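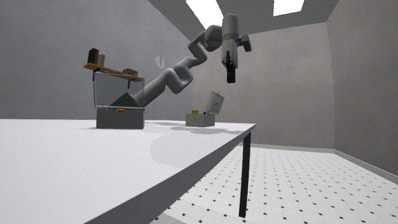

White bench, grey boxes, tiled floor.

Bench top flex and tile floors, how much is too much?
Forum: Workshop and Lab Fitout > Benches and Storage

kerr_lane
Fitting out a small soils lab in a rented unit. Floor is glazed white tile over slab, laid by the previous tenant, with a fall to a drain near the middle. Benches are white tops on slim black legs, similar to the render. The analytical balance will sit on one of them and reads to 0.1 mg. With the top loaded at the centre, the corner nearest the drain lifts and the reading drifts when anyone leans on the edge. Do I pack the leg, change the feet, or replace the bench?

Ross Guthrie
Change the feet first. Thin legs normally come with a push-in plastic glide that has no adjustment. Fit a threaded insert and an M10 levelling foot with a swivel base. The swivel takes up the fall of the floor, so the pad sits flat on the tile. Packing works until someone mops and the packer moves.

tilth29
Agree on the feet, disagree that they will fix the balance. Levelling stops the rocking. It does nothing for deflection. If leaning on the edge changes the reading, the top is bending and the balance is tilting with it. Put the balance on its own support.

Ross Guthrie
You can't separate the two until it's level. On three feet the whole frame twists and that looks the same as a soft top. Level it, then measure.

kerr_lane
What would I measure with? I have a machinist's level and a dial indicator.

tilth29
Dial indicator on a stand off the floor, tip under the front edge at mid-span. Zero it, put a known mass on the edge, read it, take the mass off and check it comes back to zero. If it doesn't return, something is slipping at a joint. Tighten up and repeat before you blame the top.

gududach
We had this at the Gududach depot. The bench supplier (Jistedo) sold us a cross rail that bolts between the back legs. It made a large difference to side sway and almost none to edge deflection. We ended up with a granite slab on rubber pads for the balance, on a separate stand against the wall. Check the wall isn't shared with a compressor.

Jasmina Petek
A few points on the tile. Glazed tile on a proper mortar bed will take a bench leg without trouble, but a hollow spot can crack under a small foot. Tap around each leg position with a screwdriver handle and listen for a change in tone. If it sounds hollow, use a wider foot or shift the bench. Also keep feet off the grout lines. They sit lower than the tile and the foot will creep.

kerr_lane
Tapped it out this morning. Two hollow tiles, both near the drain, one directly under the problem corner.

Jasmina Petek
Then move the bench before you buy anything.

Ross Guthrie
Fair enough, I'd move it too. Still fit the levelling feet. The fall is there wherever you put it.

bornwood_joiner
Late vote for a heavier top. A 33 mm board with a steel angle along the front edge is cheap and you keep the same legs.

tilth29
More mass on slim legs raises the load on tile he already knows is poor. Separate stand.

kerr_lane
Bench shifted along the wall, M10 feet ordered. Will post the indicator readings in June once they're in. Pricing a slab for the balance as well.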